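선반 정리하는 날

11월이 되면 창고가 제일 먼저 티를 냅니다. 여름에는 한가롭던 선반이 어느새 상자로 차고, 저는 커피를 들고 그 앞에 서서 어디부터 손을 대야 하나 한참을 들여다보곤 해요. 사실 이 들여다보는 시간을 꽤 좋아합니다. 남들이 보면 노는 줄 알겠지만요.

이 동네 픽업 창고 일을 맡은 뒤로 소포를 보는 눈이 많이 달라졌습니다. 예전에는 상자가 오면 뜯기 바빴는데, 요즘은 집에 온 택배도 라벨부터 읽고 있어요. 가족들이 그만 좀 하라고 합니다. 그래도 어쩌겠어요, 손이 먼저 가는걸요.

저희는 상자가 들어오면 칸 번호를 검은 마커로 크게 적습니다. 인쇄된 번호도 물론 있지만, 글씨가 작아서 저녁 7시쯤 눈이 침침해지면 영 안 보이거든요. 손글씨로 큼직하게 적어 두면 멀리서도 눈에 들어오고, 무엇보다 찾으러 오신 분을 오래 세워 두지 않아도 됩니다. 같은 칸 번호를 받은 상자끼리는 꺼낼 때 꼭 나란히 들고 뒤의 숫자까지 맞춰 봅니다. 0054와 1061처럼 전혀 다른 번호라도 둘 다 1-8이라고 적혀 있으면 급할 때는 헷갈리기 딱 좋아요. 저도 예전에 엉뚱한 상자를 내드렸다가 골목 끝까지 뛰어간 적이 있습니다(운동화를 신은 날이라 천만다행이었지요).
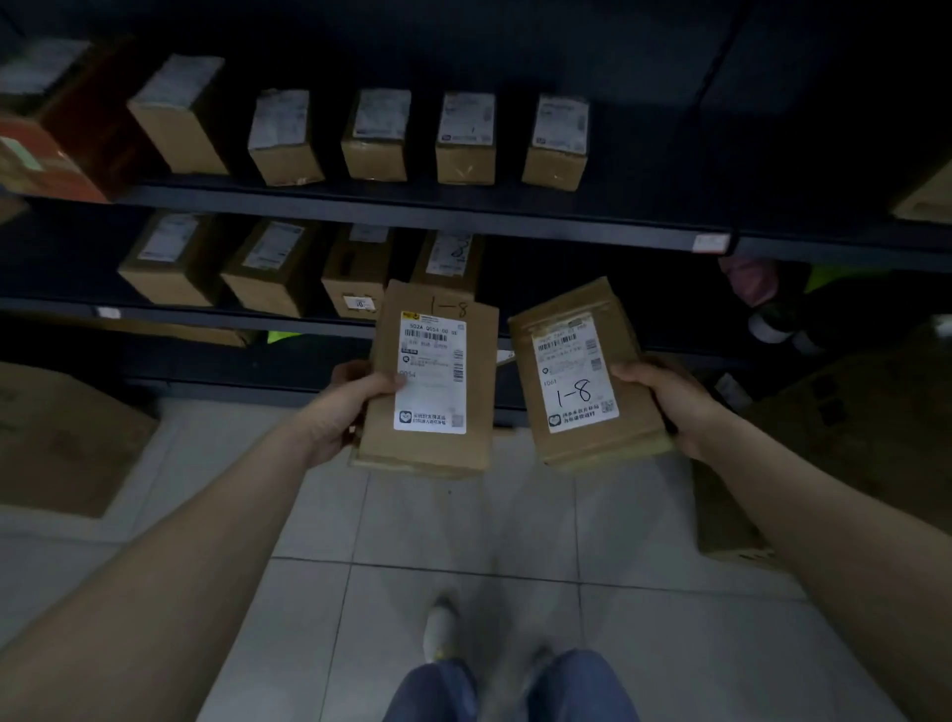
Anselmo Pacheco 님은 지난번 글에 댓글로, 칸 번호만 크게 쓰지 말고 뒷번호도 같은 크기로 써 두면 두 번 볼 일이 없지 않느냐고 하셨어요. 읽고 나서 무릎을 쳤습니다. 그래서 며칠 그렇게 해 봤는데, 작은 상자는 라벨이 앞면을 거의 다 차지하니 쓸 자리가 모자라더라고요. 결국 넉넉한 상자에만 뒷번호를 적고, 작은 것은 그냥 하던 대로 하고 있습니다. 1554번 상자는 제가 신이 나서 너무 크게 쓰는 바람에 받는 분이 웃으셨어요.

세우느냐 눕히느냐도 늘 고민입니다. 저는 얇은 상자는 책처럼 세우는 쪽이에요. 눕혀서 쌓으면 보기에는 얌전한데, 꼭 맨 밑에 있는 것을 찾으러 오십니다. 한 줄에 10개 넘게는 세우지 않으려고 하고요, 그보다 많아지면 한쪽으로 기울기 시작해서 저녁마다 다시 세워야 합니다.

다음에는 테이프 이야기를 좀 해 볼까 해요. 마커가 테이프 위에서 번지는 문제로 요즘 씨름 중인데, 잘 써지는 펜을 아시는 분은 댓글로 알려 주세요. 저는 이제 남은 커피를 데우러 갑니다.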